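Skanadby Table Linens — Rental FAQ

Updated for November bookings. Read this before you email please, most of it's in here. 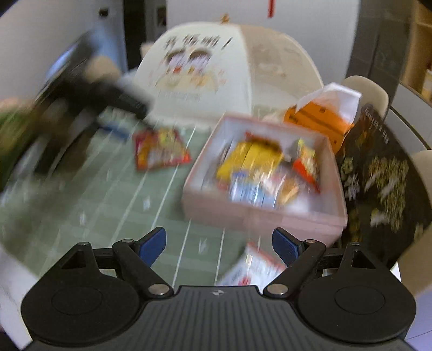 Muted green, on a table.

ORDERING

How do I order?

Form on the Rentals page. Pick your cloths, pick your dates, put your table sizes in the notes box. We write back with a quote. Nothing is reserved until you've said yes to the quote and paid the deposit. A quote by itself doesn't hold anything.

What's the minimum?

$39 before delivery. Napkins count toward it. So do runners. Delivery and the deposit don't.

How much is the deposit?

$100 per order, any size order. Goes back to the same card after we've checked everything in. Allow 4 business days once it's back with us. Your bank may sit on it longer, we can't see that end.

Can I change my order?

Yes, until it's packed. Adding things is usually fine if we have them. Swapping colors depends what's out that weekend. Once it's packed, that's the order.

How far ahead should I book?

For a small dinner, a week is okay most of the year. Weddings, as soon as you have the venue. The end of the year gets tight and the dark colors go first, then white, which surprises people. If you need twenty of anything the same color please don't leave it.

Can I see the cloths first?

Yes. Swatches by mail, free, three per household. Or come to the Alska Street counter, mornings only, and we'll put a full cloth on a table for you. Send a message first so someone can get it down off the shelf.

SIZES

What size do I need?

Measure the table. Really measure it, with a tape. Then decide how far down you want the cloth to hang and add that twice, once for each side. A table 30 inches wide with a 10 inch drop wants a cloth 50 inches wide. Same math for the length.

What drop is normal?

Sit-down meal: 8 to 12 inches. Enough to look finished, doesn't bunch up in laps. Buffet or cake table: to the floor, as nobody is sitting at it and you'll want to hide boxes under there. Kids' tables: short. Very short. They pull.

My table has rounded ends.

Order the rectangle. The corners will dip lower than the sides, that's how it goes. If it bothers you, fold the corners under and use a safety pin from the inside. We'll put pins in the box if you ask.

Two tables pushed together?

Measure them as one. Overlapping two cloths works too but put the overlap facing away from the door, so people don't see the edge when they walk in. Check the tables are the same height while you're at it. Rented folding tables often aren't.

Do you have clips for outdoors?

Yes, in sets. Order one set per table. If it's properly windy get two.

COLORS

Will it match the picture on my screen?

Close. Not exact. Screens vary and so does the light in your hall. Greens are the worst for this, they go gray under some bulbs and yellow under others. Get a swatch and look at it in the room, at the time of day you'll be using it.

Can I match my napkins from another company?

You can try — mail us one and we'll lay it next to ours and tell you what we think. We do mail it back. Going a clear step lighter or darker nearly always looks better than an almost-match.

Are all the cloths in one order the same shade?

Yes. We pack from one dye lot. If we can't fill your order from one lot we'll say so before you pay.

What's the Tresell range?

Our heavier weave. Costs more, hangs better, wrinkles less. Not in every color yet. Good on old tables with a rough top as you don't see the bumps thru it.

DELIVERY AND PICKUP

Where do you deliver?

Anywhere within 100 miles of the Alska Street counter. Past that we ship by carrier and you pay carrier rates both ways. Add a day on each side if we're shipping.

Who has to be there?

An adult to sign. Venue staff are fine, just give us the name of the venue contact on the form. We don't leave boxes outside, not even if it's covered.

Do you set up?

No. We used to. If you need someone to dress the tables, ask your venue or caterer, a lot of them include it.

How do they arrive?

Pressed, folded, in a flat box with a list inside the lid. There will be fold lines. Open them up the night before if you can and most of the lines drop out by morning. A steamer takes care of the rest. Iron is okay on medium from the back side, not the front please.

Box is short or wrong color, what now?

Call, don't email. Same day. Keep the list.

SPILLS AND DAMAGE

Do I have to wash them?

No no no. Please don't. Shake off the crumbs, let anything wet air dry over a chair, put it in the bag we gave you. Home washing shrinks some of them and then we have to charge for the cloth.

Somebody spilled red wine.

Fine, happens every week. Blot it. Don't rub, don't put salt on it, don't use bleach. Tell us which cloth. Normal food and drink stains are inlcuded in the rental.

What about candle wax?

Leave it. Don't scrape. Wax is included too if it's a small patch. Colored wax we look at case by case — it's the dye that's the trouble, the wax itself comes out.

What isn't included?

Burns, cuts, tears, marker, paint, mildew. Mildew is the common one. It comes from bagging a wet cloth and leaving it in a car for a week. Replacement prices are on the quote. We take it from the deposit first and send a photo.

Can I pin or tape things to them?

Pins yes, small ones, take them all out after. Tape no. Glue dots no. Florists love glue dots, please have a word.

I lost one napkin.

One is okay. We won't chase you. More than that and it's on the invoice.

BUYING

Do you sell cloths?

Retired ones, yes. Twice a year, from the counter. Faint marks, odd sizes, cheap. Good for picnics or for cutting up. The list goes out by email first.

New ones?

Not from us. Our weaver, Stelmakh Mill, takes direct orders but the minimums are large. Fine for a restaurant, too much for a house.

STILL STUCK?

Use the contact form. Put your event date in the subject line, or your order number if you have one. We answer in the order they come in, so sending it twice doesn't help. For anything going out tomorow, phone the counter before noon.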